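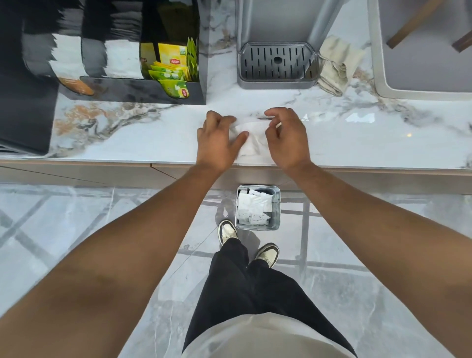 *Folding a paper napkin at the drinks counter, Landry open day.*

The **Landry open day** is the yearly visitors' day at the Landry workshop, where the Gustonico team shows off its household robotics work. I've been to two of them now, and I'm writing up the 2020 one (19 November 2020) because the page here was a single sentence and deserved better!

## Background

Gustonico started out building conveyor parts for bakeries and drifted into robots that do small kitchen chores. The chore program is called Paria. Its whole idea is that a person does an everyday job by hand, the job gets recorded from about where a head would be, and the machine learns from that. Miloslav Kolář runs the program, and he gave most of the talks on the day I went.

## The napkin task

Napkin folding was the part I had come for. It's done on the marble counter, with the tea caddy (Lipton, mostly, from what I could see at the front) and the drink machine left right where they are. Kolář likes a counter with stuff on it. He told our group that a robot trained on a bare table gets a nasty surprise in a real kitchen.

The fold itself is dull to explain and weirdly fun to watch. One hand lies flat with the fingers spread, and the other curls over the far side to work the crease. Paper is a pain for robots, Kolář said, as it bends wherever it likes and weighs next to nothing. The Paria set had 1,037 napkin folds in it by that morning, out of 2,091 recordings for all the chores put together, so napkins are clearly the favorite child.

## The robot's turn

After lunch we moved next door to see Flernar, the two-armed machine that trains on all this. It tried 40 folds in front of us and got 27 of them to a standard Vlasta Matić would accept. She was the judge, and a strict one: a corner sticking out meant a fail, even when the rest of us were already clapping. I'd have passed a few more, but then I fold napkins badly myself.

## Visiting

Entry is free, though you do have to sign up ahead, and the list for the next open day usually goes up in December. Wear comfortable shoes, it's a lot of standing. The question session runs long and the parking lot gate closes at six.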